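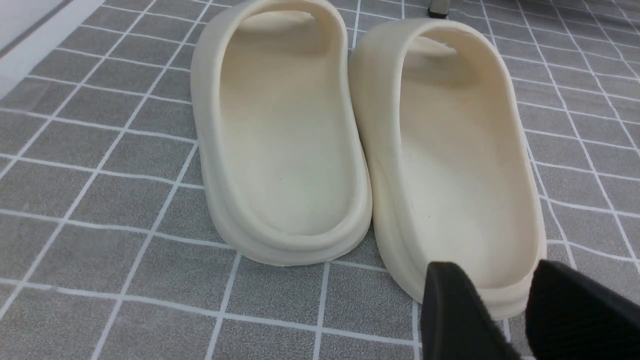
2024-08-03
Entryway floor trial, slides

Purpose: settle where the house slides go and which way they face before the rack layout is drawn up for Briva. Same pair used all morning, one-piece molded, foam-like, thick strap, recessed footbed. Trial sheet no. 415.

Layout A – side by side, inner edges close, heels toward the person. Feet go straight in, no turning. Footprint with 28 mm clearance on the outer sides comes to 2,067 mm per row, all positions filled. Acceptable. Heels splay a little if the pair is dropped and not set down by hand. Spec should say "set down".

Layout B – pair on a diagonal, toes toward the furniture leg. Easier to reach from the side, but the row grows to 2,766 mm and runs past the end of the bench. Rejected for the narrow hallway. May still suit the Cernico unit, which has a wider door.

Floor: the gridded surface is handy for lining things up by eye, but do not measure from the printed lines. They bend. Use the steel rule. The mat also has a crease on the furniture side, and a sole resting partly on it will rock. Flatten under boards overnight, or swap for the Skisteck roll left from February.
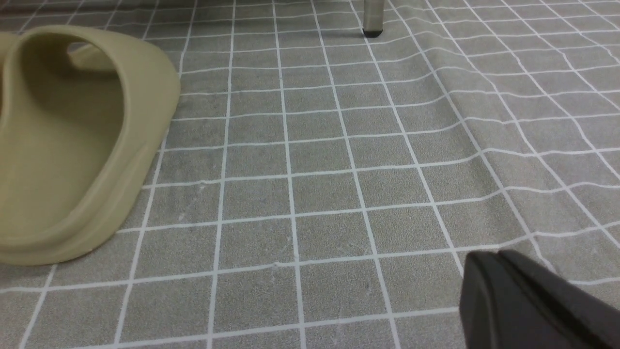
Cleaning

Dry brush along the sole groove first, then a damp cloth for the footbed. Soap only on the strap underside. The pale foam picks up specks in the footbed and they show at once – wipe before each fit check. No solvent. The Acheampong cleaner left a shiny patch on an older pair and is off the list.

Open items

– Rack lip height for layout A. Sole edge is stepped, so take it from the lowest part.
– Repeat A with a larger size. Clearance may be too tight.
– Decide whether B stays in the drawing as an option or goes in the notes.
– New cloths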